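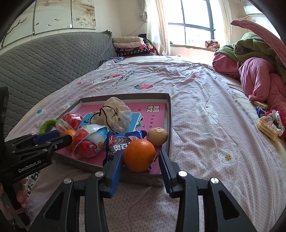
Bed sheet

A bed sheet is a piece of cloth, usually rectangular, that goes between a sleeper and the rest of the bed. My household encyclopedia has had entries on pillows, blankets and even bolsters for ages, and readers kept writing in to ask where the sheets were. Fair question! I like sheets a lot, so this entry runs longer than the one on bolsters.

Name

"Sheet" is an old English word, and it meant a cloth or covering long before it meant a piece of paper. Sailors use the same word for a rope that controls a sail, which confused me terribly as a kid (I'd read a whole shipwreck story thinking they were hauling on the bedding). A bottom sheet is the one you lie on and a top sheet is the one that lies on you. In Prutholm, where I grew up, my grandmother called the bottom one the "under" and the top one the "over," and I still slip into that when I'm making up the spare room.

Flat and fitted

A flat sheet is a plain hemmed rectangle. One end often has a deeper hem, and that end goes at the head of the bed, with the good side facing down if you like to fold the top back over the blanket so the pattern shows. I was well into adulthood before I learned that, and I went home and remade every bed in the house.

A fitted sheet has corners sewn into pockets, with elastic in the corners or all the way around. It belongs on the bottom. The trouble with fitted sheets is depth. Mattresses have gotten thicker over the years, and a sheet bought for an older one may ride up off the corners in the night, usually the corner nearest your feet. Measure the side of the mattress from seam to seam, add a little for the tuck, and look for the pocket depth on the package.

Plenty of homes around the world do without one or the other. In much of Europe the duvet cover does the job of the top sheet, and in hot places people may sleep on one sheet and under nothing at all. I've tried both, and I go back to my top sheet every time because I like the weight of it.

Fibers

Cotton is the common one. It's soft, it takes dye well, and it puts up with hot water and years of use. Longer cotton fibers make a smoother, stronger yarn, and you pay more for them.

Linen comes from the flax plant and was a standard sheet fabric in Europe for centuries, which is why we still say "bed linens" when we mean any old cotton set. It's crisp when new and gets softer with washing. It also wrinkles if you so much as look at it, so if that bothers you, skip it.

Polyester is cheap, dries fast and holds its shape. Blended with cotton it makes a sheet that comes out of the dryer nearly smooth. Some people find it clammy. I'm one of them, but my sister has slept on blends all her life and thinks I'm making it up.

Silk is lovely and slippery and I've slept on it exactly once, at a wedding. Flannel is usually cotton brushed up to make a fuzzy nap, and I put it on in the first cold week and leave it there much too long into spring.

Weaves

Two weaves cover most of what you'll see in a store. Percale is a plain weave, one thread over and one under, and it feels cool and a bit like a good shirt. Sateen floats several threads over one before going under, so more yarn lies on the surface, and you get a soft shine and a heavier drape. Sateen snags more easily. If there's a cat in your house, go with percale.

Jersey is a knit, so it stretches like a T-shirt. My niece Efa Ruddock took a jersey set to college and says it was the only sheet that ever stayed on her dorm mattress.

Thread count

Thread count is the number of lengthwise and crosswise threads in a square inch of cloth, added together. A decent percale at 300 is a perfectly nice sheet. The set I bought from a shop called Teter said 2,000 on the label, and I was so pleased with myself, and it felt like sleeping in a raincoat. High numbers like that usually come from counting each ply of a twisted yarn as its own thread. Mererid Skyrme, who taught weaving at Gethin back when I took classes there, used to tell us to hold the cloth up to a window and leave the label alone. A tight, even weave lets through very little light and doesn't show thin streaks.

Color and pattern

White was the rule for a long time, partly because white sheets could be boiled and bleached. Colored and printed sheets became popular in American homes in the twentieth century, and now you can get stripes, flowers, cartoon dinosaurs, whatever you like. Dark colors fade along the fold lines if they're stored in the sun. Pale prints hide that much better, and they hide coffee much worse.

Washing and storing

Wash new sheets before you sleep on them, on their own the first time if they're a strong color. Warm water suits most cotton. Go easy on fabric softener, especially with percale, as it leaves a coating. Sheets love to twist themselves into a rope in the dryer with one damp pillowcase in the middle, and the only cure I know is to stop the machine halfway and shake everything out.

For folding a fitted sheet, tuck one corner pocket inside another until all four are nested, lay it on a table, fold the elastic edges in, and then fold the whole thing into a rectangle. Mine still come out lumpy. I store each set inside one of its own pillowcases, so the lumps don't show and I never have to hunt for the matching piece.

Old sheets

A worn sheet goes thin down the middle first. The old fix, called sides to middle, was to cut it in half lengthwise, sew the outer edges together and hem the new sides. You get a seam down the center, but you get years more out of it too! Past that point they make good drop cloths, dust covers and frost covers for tomatoes.

See also: Blanket, Bolster, Mattress pad, Pillowcase, Prevlow stitch

Last edited 23 Dec 2025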